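7 October 2024

Bathroom again. Mehwish has sent me another article about keeping surfaces clear, the third since September, and this one swears that if you wipe the basin down every evening you will never have to scrub it. I have my doubts. I wiped it every evening for 12 days and then scrubbed it anyway, and I couldn't have told you which bit was easier.

The Drulen spray cost over 300 pence and smells of pear drops. It says on the label to leave it for a minute and rinse. I left it for ten and it made no difference to the ring round the drain, so I went back to bicarb and an old cloth, as my mother would have done for nothing. Azlan says I bought the wrong sort and should have got the Molach one. Azlan has never cleaned a drain in his life, as far as I know.

Then there is the drawer. It won't stay shut unless you lean on it. I was told it "only wants adjusting", and I have adjusted it twice now with the little screwdriver -- once in each direction. I suppose I'm meant to take everything out and start again, but half of what's in there is plasters and hotel shampoo and I don't want to look at it.
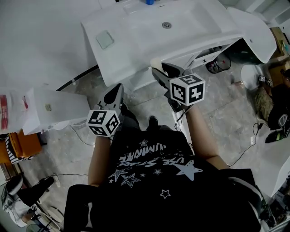
I do like a white top, I'll give it that, though whoever chose white for a room where people brush their teeth wasn't thinking of me. Every smear shows. Mehwish's article says to keep one thing by the tap and put the rest away. Away where? The drawer's full and the floor underneath is already in use.

Must ring Azlan about the screwdriver, he wants it back.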